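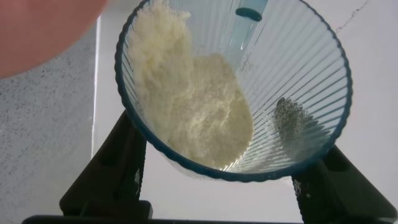
Wollar releases planning update for handling open containers

Category: Robotics Software

Saturday, January 28, 2023

Zesdale has published a new release of Wollar, its motion planning and control package for robot arms. The update is intended for work with open containers, including clear plastic cups holding dry powders.

The main change concerns tilt. Earlier versions treated a held cup as a rigid object and planned only for the position of the gripper. The new planner also takes account of the contents, and limits the angle and acceleration of the wrist according to a setting chosen by the operator. Pouring is handled as a separate stage with its own limits.

Perception has also been revised. Ribbed and transparent walls produce bright streaks in wrist camera images, and these were sometimes read as the edge of the contents. The software now estimates the rim first and searches for material inside it. Two powders of different colour in the same cup – a pale one and a dark one, for instance – can be marked as separate regions.

The release was tested with Hoteo, the company's simulation tool, over 500 planned movements, followed by 116 trials on a physical arm. Zesdale stated that planning time had fallen by up to 46 per cent compared with the version issued in August. Results for liquids were not included.

Timmermans, which supplies laboratory automation, will assess the package at its own site over a period of 14 weeks. Existing licence holders may install the update at no further charge. Configuration files from the previous version must be converted before use, and a conversion tool is supplied with the installer.

14 shares | 0 comments

Related items
Hoteo adds contact logging for two-finger grippers
Timmermans revises its guidance on wrist camera calibration
Zesdale to end support for older arm controllers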